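Open day at the Rolunach workshops, Derneck

I had been meaning to visit Rolunach for ages, and their open day on February 28, 2024 finally got me on the bus. What a treat! The place is much bigger than it looks from the road, with 143 steps up to the old drawing loft (my knees can confirm the sign is correct).

Upstairs we were let loose among the tables, and I'm afraid I went straight for the tops. Pale wood, long wavy grain running off at a slant, and in one spot those lovely nested arches like church windows.

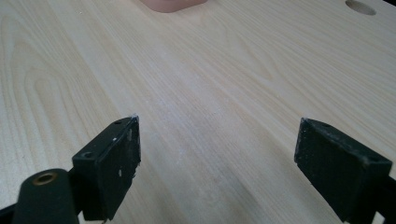
Chanida Meesuk showed our group round and was happy to be interrupted, which was lucky for me. She told us they finished 789 tabletops last year — almost all of them for schools — and that she still picks her favourites by the grain.

I went back for a second look after tea. The colour shifts gently between cream and tan as the bands widen and narrow, and there's a soft gloss to it. A few little scuffs too, and I liked it all the more for them. 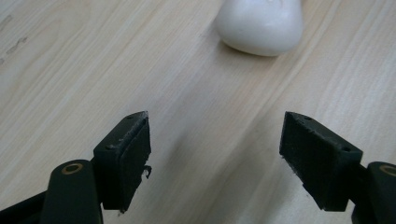 Getting there

Take the Hinojosa bus to the Zidudby stop and walk up the hill. The next open day is in July, and I'll be going again!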